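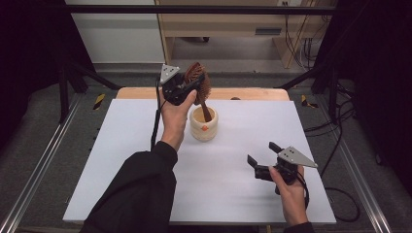

*Brush and cup task, left gripper holding, right gripper waiting.*

# Handout 4: Recording your demonstrations

Right, week four, and we finally get to stop talking about coordinate frames and pick something up! These notes cover what I went through in the lab session plus the bits I rushed at the end when we ran out of time (sorry, group C). If you missed it, read the lot before you book a slot on the rig. If you were there, skip to the part on episodes, where I've changed my mind about a couple of things.

Module: Learning from Demonstration, Sesunmont Institute, second-year option. Questions to me in the usual place, or catch Aoi Hattori in the lab, who looks after the rig bookings and knows far more about the cabling than I do.

## What you're making

Each group records 70 good episodes of one task. You'll train on those in week six and find out in week seven how good they were. Last year's groups mostly blamed their network settings when things went badly, and when I sat down with them and watched the recordings it was nearly always the recordings.

An episode is one go at the task, start to finish, from hands still to hands still. Your choices this year:

- **Brush and cup.** Hairbrush ends up in the ceramic cup, handle down, bristles up. One gripper does the lifting, the other is free to steady the cup if you want it.
- **Lid and jar.** Needs both hands working together the whole way through. Harder than it looks, so pick it if you fancy a fight.
- **Cloth fold.** Fold in half, once. Please don't get ambitious and try quarters, I have seen where that leads.

Most of you will go for brush and cup and that's fine. I'd do the same. It's got a nice mixture in it: a pick, a turn in the air, and then lowering a thin handle into an opening without knocking the thing over.

## Holding the grippers

You've all now had a go, so you know they feel a bit odd for the first ten minutes. Wrap your fingers round the body and let your thumb rest along the side. Don't grip hard! Tight hands make for jerky paths, and the model will learn your jerks very faithfully.

The silver triangular plate on top needs to stay clear. No sleeves over it, no fingers creeping up onto it, and try not to roll your wrist so far that it faces the floor. If you find you have to twist like that to finish the task, your starting position is wrong. Move the cup or move your feet.

Long dark sleeves, please, both arms, pushed down to the wrist. There are spares on the hook if you turn up in a T-shirt. We want everybody's arms to look much the same in the recordings so that the model isn't picking up on whose jumper it is.

The cables. I went on about this at length and I'm going to go on about it again. The left one hangs down past your wrist and the right one drops below your hand, and both should have enough slack that you can reach the far side of the board without feeling a tug. Check this before you start, with a big slow sweep, both arms. If a cable drags over the board in the middle of an episode, bin the episode.

## Setting up the board

The white board goes flat on the table and stays there. Wipe it down before you begin and again whenever you notice finger marks. Only the task objects go on it: no pens, no phones, no mugs of tea (you know who you are).

Shadows are all right. You'll get shadows from your hands whatever you do, and I'd much rather you left the lights alone than fiddled with them between sets. Curtains closed, overheads on, same for every single episode.

Keep the floor inside the rails clear too. Bags go by the door.

## Running an episode

I've rewritten this since the session, so go by this version.

1. Put the objects in their start positions from your sheet.
2. Stand square to the table, both grippers over the board, jaws open. Hold still.
3. Your partner says "go" and starts the recording. Wait a beat.
4. Do the task at an easy pace. A brush and cup episode ought to take you about 8 seconds, and if you're finishing in half that you're racing.
5. When you're done, hold still again until your partner says "stop".
6. Partner writes it up on the log sheet: keep, bin or not sure.

On step 4, a few of you asked when to let go of the brush. Later than you think. Get the handle right down inside the cup, let it come to rest against the rim, and only then open the jaws. In the session I saw several people let go while the handle was still hovering and hope for the best. Sometimes the brush drops in nicely and sometimes it takes the cup with it, and what the model gets from that is a muddle.

Also, where you grab the brush matters. Pick it up near the head, across the top part of the brush, so that the handle points down and you've got its full length to aim with. If you pick it up by the handle you've hardly anything left to put in the cup and your gripper ends up bumping the rim. Group B tried it both ways, which was a really useful thing to do, and they've gone with the head.

### The hand that isn't doing much

I got more questions on this than on anything else. In brush and cup, one hand can spend most of the episode with nothing in it. What should it do?

Have it low, near the front edge of the board, jaws open, facing the cup. Relaxed but ready. What I don't want is for it to wander. If your spare hand drifts about differently each time, that's movement the model has to try to explain, and there's no explanation to be had beyond you being bored. Choose a resting place and go back to it every time.

If you're using it to steady the cup, use it in *every* episode. Half and half is the worst of both. Decide as a group, write it at the top of your log sheet, stick to it.

## Mixing things up

You want variety in where things start and sameness in how you do it. People get those the wrong way round all the time, me included when I began.

So vary:

- where the cup stands on the board
- where the brush lies and which way it points
- who's holding the grippers (swap every 20 episodes, your shoulders will thank you)

And keep the same:

- which hand picks up the brush
- where you grab it
- the resting place of the other hand
- the pace

The start position sheets are in the Massawe folder on the shared drive. It's called that after the room we used to be in and I've never got round to renaming it. Print one per group. Work down the list in order even though it's tempting to do all the easy ones first. The positions near the far edge are a stretch and everybody puts them off until they're tired.

## Keep or bin?

Keep it if you'd be happy for a robot to copy it. That's my whole test. A small wobble on the way over is fine. A slightly slow approach is fine. A fumbled grasp that you then put right is a *not sure*, so mark it and we'll look at them together. Recoveries can be really valuable, but I want us to choose them on purpose.

Bin it if you dropped anything, knocked the cup, caught a cable, started before "go", or if somebody leaned in over the board to point at something.

Expect to bin quite a few at first. The Jonville group, who shared their recordings with us, kept 469 episodes in the end and told me they'd thrown out nearly as many while they were learning. Nobody's marking you on how many you binned. I will be reading your log sheets, though, and a sheet with no bins at all makes me suspicious!

## For next time

- Book your slots. Two hours each is plenty, and mornings are quieter.
- Do five practice episodes and watch them back *as a group* before you record anything you mean to keep. Watch the spare hand in particular.
- Bring the log sheet, filled in properly, with initials.
- Read the first half of the Lanness notes on trimming. Leave the second half, we're doing it a different way.

Last thing: when you finish a slot, coil both gripper cables loosely and put the objects back in the box with your task's name on it. The cup chips if you drop it in on top of the jar.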